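The Prompter

Zuweira Ansah had seen four productions of Narkell and had not believed a minute of any of them. She went to the fifth because the Liltdale Playhouse was paying her to, and because the bus stopped outside.

"It's different this time," said Natnael Negussie at the door. He was directing. He had been saying it was different since December, when he announced the cast.

"Different how?"

"The narrator doesn't know the ending."

She wrote that down in her notebook and put a question mark after it. The narrator in Narkell has 192 lines, and the last 15 are the ending. Any actor who had learned the part knew it perfectly well.

"He's read the script, I take it," she said.

"He's read up to page 82."

"And after that?"

"After that Sasaki feeds him the lines from the prompt box. He hears them when we do."

She looked for the prompt box. It was a plywood thing at the front of the stage, painted to look like stone, and it did not look like stone. Sasaki waved from inside it. She had a flashlight and a thermos.

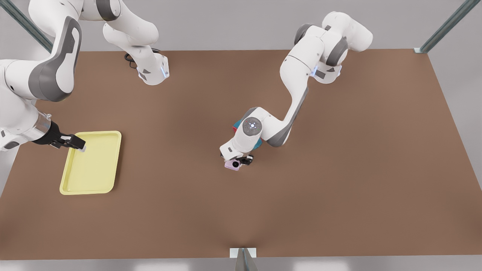

White arms over a brown tabletop.

The first act went the way first acts go. The narrator came down the aisle with a lantern and told the audience about the village of Clavska, who lived in which house, and who owed money to whom. He leaned on people's seats. A man in row C offered him a mint and he took it, and Zuweira wondered whether the man had been planted. She decided he had. Then he dropped the rest of the roll and crawled after it for most of the miller's speech, and she was less sure.

At intermission Natnael found her by the radiator.

"Well?"

"He's good with a lantern."

"But do you trust him?"

"I don't trust any of them. He stands there and says he's only showing us around. Then it's the second act and everybody's dead, and he was the one who left the gate open. I've read it, Natnael."

"So has everyone," he said. "That's my problem."

She had some coffee. It tasted of the urn. 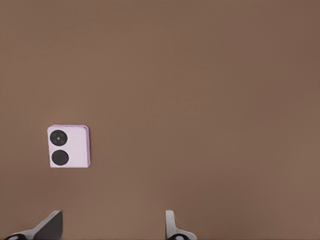
The second act started late. The narrator took his place on the steps and went through the fire and the wedding without trouble. Somewhere past the wedding his voice changed. It got slower. He would stop, tilt his head toward the fake stone, and wait, and then say the line as if someone had handed him a bill.

It was a trick. She knew it was a trick, and she had been told how it worked at the door. An actor of his age would have seen Narkell at school, or had it spoiled by an aunt.

"The gate," said the narrator, and stopped.

Zuweira could see the flashlight moving in the prompt box. Sasaki whispered something. He shook his head.

She whispered it again.

"No," he said, in quite an ordinary voice. "I shut it. I went back and shut it."

That was not in the play. Zuweira had the text on her knee and she turned the page to make sure. A few people coughed. Up in the back row Natnael was on his feet, and she could not tell whether he looked frightened or was directing himself to.

The narrator picked up his lantern and walked up the aisle, past row C, and out through the lobby doors. They heard the street door go.

Sasaki climbed out of the box with the script in her hand and looked at the steps where he had been. Then she read the last lines herself, flatly, with her coat on.

The applause was long. Zuweira kept her pen in her hand and went out to see whether he was standing on the sidewalk, having a cigarette, waiting for his bow. The bus was there with its doors open. She asked the driver if a man with a lantern had come by.

"Is this for the play?" the driver said.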